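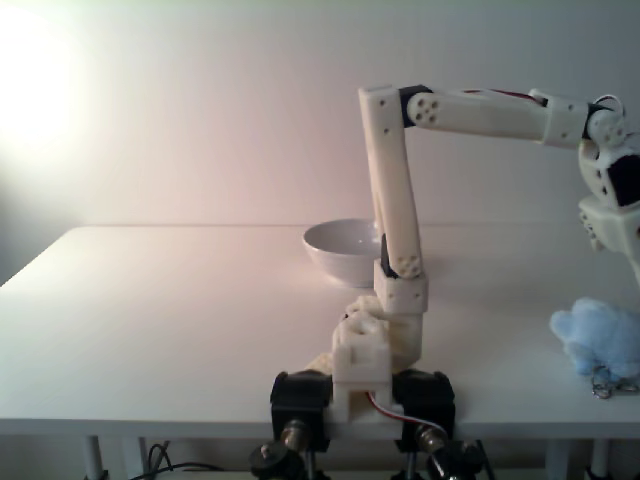

Hugo Sepúlveda
Check the underside before you tighten anything. A solid top takes a screw clamp at the edge without trouble. A hollow-core top has a thin skin over paper filler and will dent under the pad.

Original post by Cludham
I have a plain white rectangular table and want to clamp things to the long edge. Two clamps, side by side, metal screws from below. The load is 11 pounds and most of it hangs out over the table. How do I keep the top from marking, and how tight is enough?

Tosh
Put a flat steel plate or a scrap of hardwood between the screw pads and the underside. Mine is 260 mm long and covers both pads. Hand tight, then a quarter turn. Recheck after a day, as the wood compresses a little. If the table tips when the load swings out, the clamps are not the problem. Add weight at the far side or fix the legs to the wall.

dirkville_480
just use rubber, worked for me

Hugo Sepúlveda
Rubber stops scratches but it creeps under constant load. Black rubber can also stain a white finish. Cork is safer. To test for hollow core, knock along the top and compare the middle with the edge.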